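Call for participants: sorting lunch waste at Burkatik

Every canteen has a poster about recycling, and I have yet to meet one that changed what people do with a cup. Burkatik has asked us to find out whether clearer rules would help. I have my doubts, so I would like people who share them.

We need 30 adults who eat at work and clear up after themselves, at least on most days. You will be given a table of ordinary leftovers and asked where each thing goes. It takes 15 minutes, plus 2 short forms. Please don't read up beforehand.

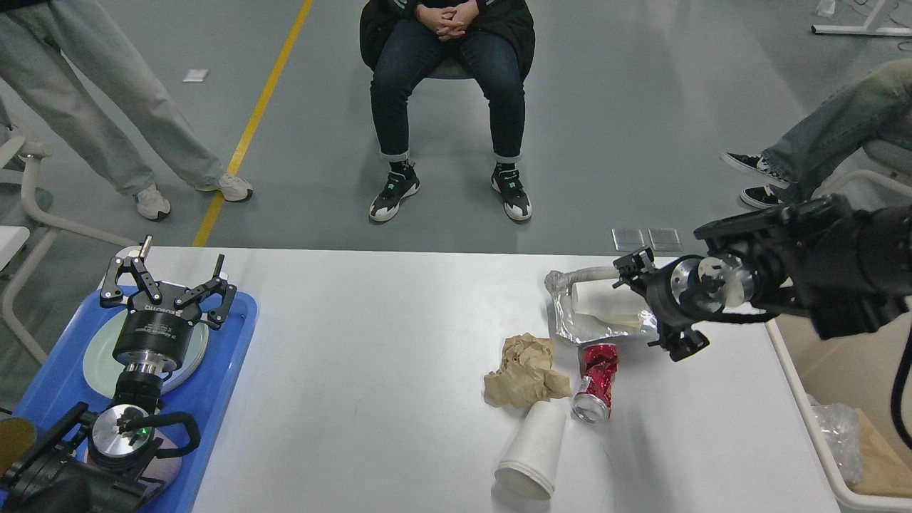
Cup, can, foil and crumpled paper on the table, with the bin at the right-hand end.

Most people are sure about the can. Foil with a wrapper on it starts arguments, and paper cups are worse -- three councils will give you three answers. We want to know what you would do on a normal afternoon with a meeting to get to, so please spare us your best behaviour.

You won't be marked, and we won't send you a leaflet. There is lunch, but no fee. If you write waste guidance for a living, please leave the place for someone else.

Sessions run through December, from noon. To take part, write to Remedios Agbayani or Kyung-tae Ham at Burkatik, Room 248, and say which hours suit you.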